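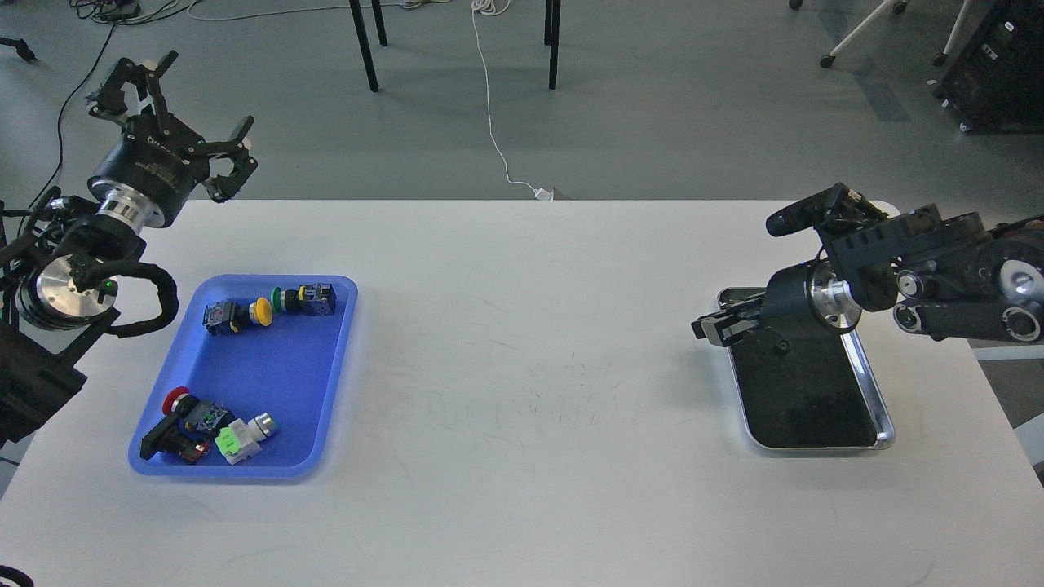 Ismail, Skidthorpe Adult Learning Service

Our service wishes to bring a group of 20 adult learners to the open day at the Mendgate automation workshop in June, and I am seeking advice from organizations that have already attended. The group is enrolled in an introductory course on electrical assembly. The sorting demonstration is our main interest, in particular the station with the blue tray of push buttons and the metal tray on the opposite side, as our learners handle the same general type of switch in class. They would be able to follow the work without a long introduction to the parts.

The visitor information gives the opening time and the address but little else. I would be grateful for guidance on the following matters.

How close may visitors stand to the table, and can a person at the back of a group of this size see what the arms are doing?

Is the demonstration continuous, or does it run at set times?

Are learners permitted to ask the operators technical questions, or is there a separate session for this?

Is there seating? Two members of the group cannot stand for long periods.

We have a travel allowance but no further budget. If any part of the visit carries a charge, I need to know before I submit the request form. Our approval process takes three weeks.

Lilla Pap, Mendgate Visitor Program

Thank you for your inquiry. I coordinate group bookings for the open day and can answer most of these points directly.

Attendance is free of charge, including the sorting demonstration. Groups of more than eight are asked to book in advance by calling the front desk and asking for extension 2179. Please have the name of the group leader, the number of visitors and any access requirements ready when you call. A written confirmation will follow, which most funding bodies accept as evidence for a travel claim.

Each demonstration lasts 20 minutes and begins on the hour, with the first at 10:00 a.m. and the last at 3:00 p.m. The arms are stopped between sessions while the trays are reset. Visitors who arrive in the interval may look at the table and the parts from the line but should not expect to see movement.

A line is marked on the floor on the visitors' side. All visitors remain behind it while the arms are powered, including during pauses. An arm that is standing still may be waiting for an instruction and can move without notice. For a group of your size we would divide the learners into two parties of ten. One party watches the demonstration while the other attends the parts bench, and the two then exchange places at the next session. With ten people at the line, everyone has a clear view of the table. 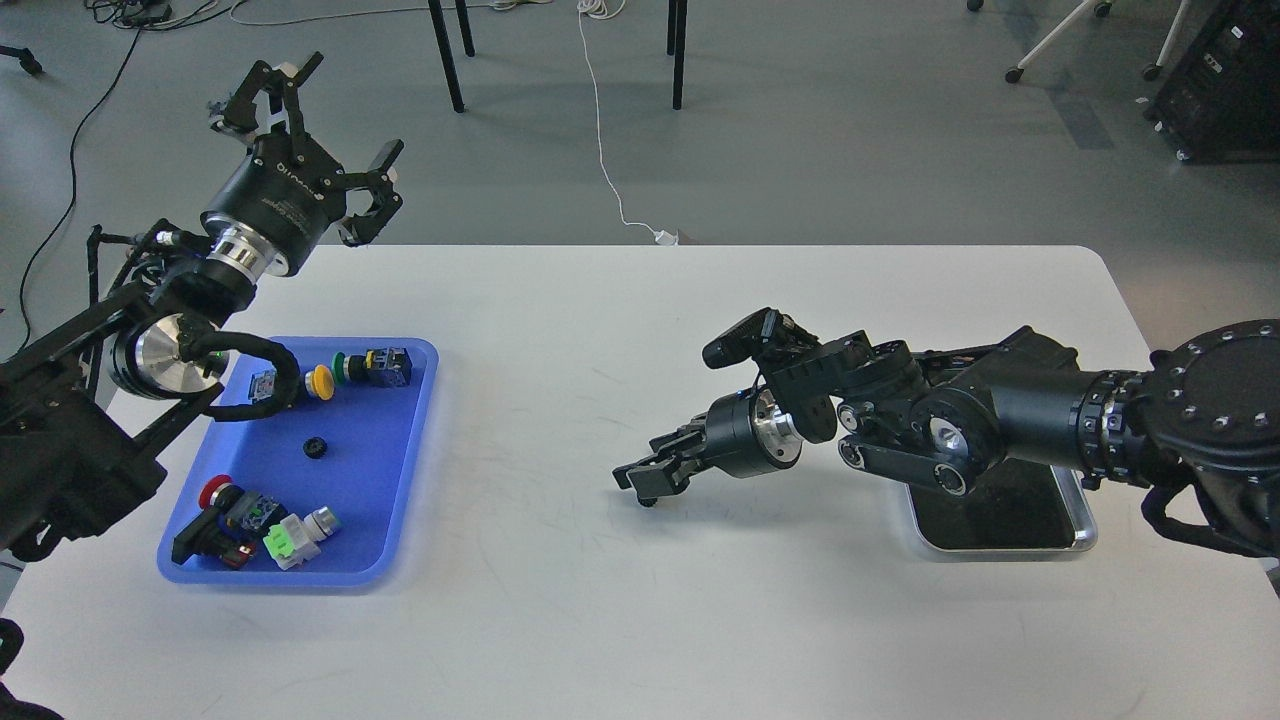

The sorting station, with the right arm working low over the table.

The parts are industrial push buttons and switch components, among them a red emergency-stop button with a mushroom head, a yellow mushroom-head button and a green push button. They are placed in the tray without any fixed arrangement, and many of them lie on their sides. This is deliberate. A part that always faces the same way can be picked up by a much simpler machine, and the purpose of the session is to discuss how an arm with a two-finger gripper approaches a part that may be lying in any position. The operator will explain which part has been selected and where the fingers are intended to close on it.

Questions are welcome during the last five minutes of each session. Please ask learners to hold them until then, as the operator speaks over the equipment and cannot always hear people at the line. The parts bench is better suited to longer conversations. Learners may handle the switches there, take a contact block off its button and put it back, and compare their own grip with that of the gripper.

Chairs can be placed at the front of the line on request. Kindly state the number required when booking. The entrance, the restrooms and the demonstration area are all on the ground floor.

Closed-toe shoes are required. Bags and coats should be left on the rack by the entrance, where there is no attendant. Personal photography is permitted from behind the line without flash. 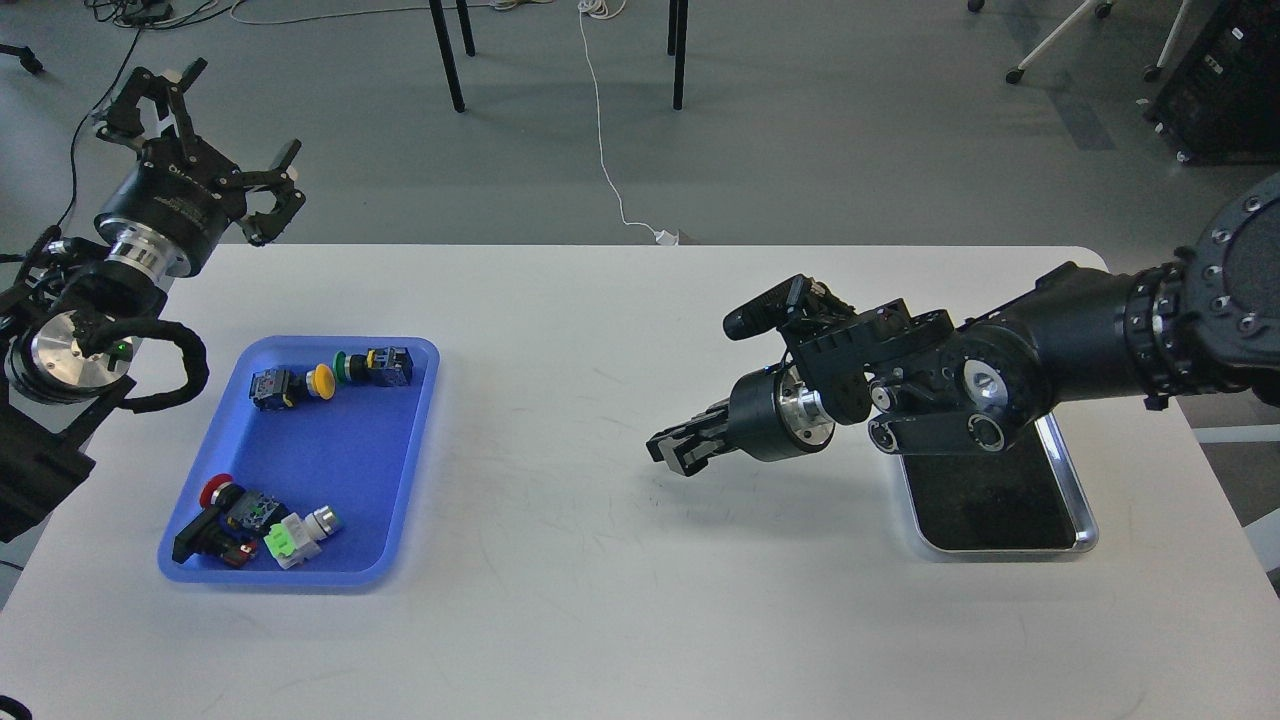 Notes for group leaders

The following points are taken from our guidance sheet, which will be sent to you with the confirmation.

Arrive fifteen minutes before your session. The safety talk is given once, and late visitors have to wait for the next one.

Bring a printed list of names. One copy is held at the desk in case the building must be cleared.

Learners under 18 must be accompanied at all times. The ratio is one adult to six.

Lanyards, scarves and loose sleeves should be secured or removed before the talk.

Worksheets are welcome. Please bring clipboards, as there is no surface for writing at the line.

If you wish the operator to cover a particular topic, tell us when you book. Past groups have asked about gripper selection, the placing of cameras on the arms, and how a failed pick is handled.

Zovel

I attended last year with a trade school group and would like to add some remarks from the visitor's side. The information above is correct as far as I know, though the session times were different then.

The demonstration is slow. Several of our students had expected something closer to a factory line and became restless. It would help to tell your learners beforehand that they are going to see careful handling of individual parts. We were told by our guide that the team had set itself a target of 1000 practice picks before the summer, and that they preferred a slow pick they could explain to a fast one they could not. Once the students understood this they paid closer attention.

I would recommend asking for the parts bench first. Our second party had already handled the buttons when they reached the table, and their questions were considerably better. One student wished to know why the operator favored the black body of the mushroom-head button over the cap, and the discussion used up all of the question time.

Stand your shorter learners in front. The table itself is easy to see, but the sides of the tray hide the smaller pieces if one is looking from a low angle at the far end of the line.
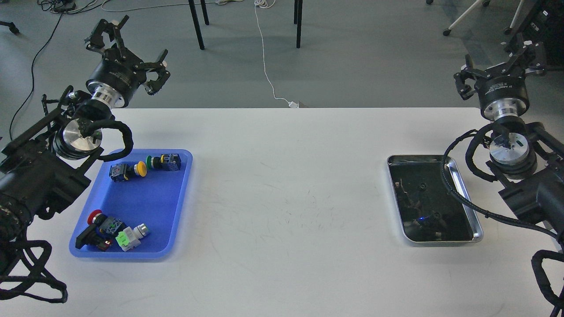 Both arms raised, with their grippers clear of the table.

A pause with the arms held up is a good moment for a worksheet task. We had our students sketch the layout of the station, mark where each arm is mounted and draw the area they believed each gripper could reach. They compared the sketches on the bus home. The two areas overlap in the middle of the table, and the question of which arm should have priority there kept them occupied for most of the journey.

Parking for a full-size bus was difficult. Ours had to let us out at the gate and wait elsewhere. There was no cafeteria, so plan lunch accordingly.

Ismail, Skidthorpe Adult Learning Service

My thanks to both respondents. I have submitted the request form with the confirmation to follow, and have asked for the 11:00 a.m. and noon sessions, two chairs at the line, and the parts bench first for the party that includes our newest learners. I have also passed the note about the gate to our driver.

One point remains open. Several learners would like to bring switches they have assembled in class and compare them with those on the bench. Please advise whether outside parts may be brought in.

Lilla Pap, Mendgate Visitor Program

Outside parts may be brought to the bench, provided they are not connected to any supply and are shown at the desk on arrival. They may not be placed in the trays at the sorting station. Please label them with the learner's name.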